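The Orange Bottle

I found the bottle again in October, at the back of the cupboard over the sink, behind a box of Reltunex tablets that had expired before I even moved in. It was my aunt's. She bought it in Durnolow the summer she was going to learn to make perfume (she never did, but she bought everything you'd need for it, and then a second lot of funnels).

I should tell you how she sold it to me when I was small. I was seven, and she said there were 7 smells in there and you could only ever get one at a time, depending on your mood. I believed it completely! I used to stick my nose right over the neck and report back. Toast. Wet dog. Church. She'd nod very seriously and write it down on the back of an envelope, and I thought I was doing science.

So of course I had to try it again. I made coffee in the green mug, the good one with the gold on the handle, and put my phone face down so I'd stop looking for a message from Funari about the job. They had 2,000 applications, they said. Two thousand people who can fold a sweater.
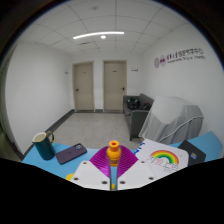

The orange bottle and the green mug, blue table.

I sniffed. Nothing. I waited a bit, drank some coffee, and tried again with my eyes shut, and I got - I swear - the inside of her car. Hot seats and peppermint and that map she kept in the door even though it was for the wrong state. Then it was gone and it was just a bottle again, and my coffee was getting cold.

I called my mother and told her. She was quiet for a second and then she said, "She filled that thing up with vanilla from the grocery store every time you came over, you know."

I said it didn't smell of vanilla.

"Well, it wouldn't now," she said. "That was years ago. What did you get?"

I told her the car. She asked if it was the peppermint. I said yes, and she said to leave it where it was, she'd be over at four, and did I have any envelopes.

Comments

marshlight: The envelopes!! I had to go call my own aunt.

tin_whistle: Wet dog and church are the same smell, I will not be taking questions.

pollyanne: Is there going to be more of this one? I want to know what the mother smells.

Recent stories

Thirteen Spoons
The Night Bus to Durnolow
Oral History of a Couch
What the Neighbors Kept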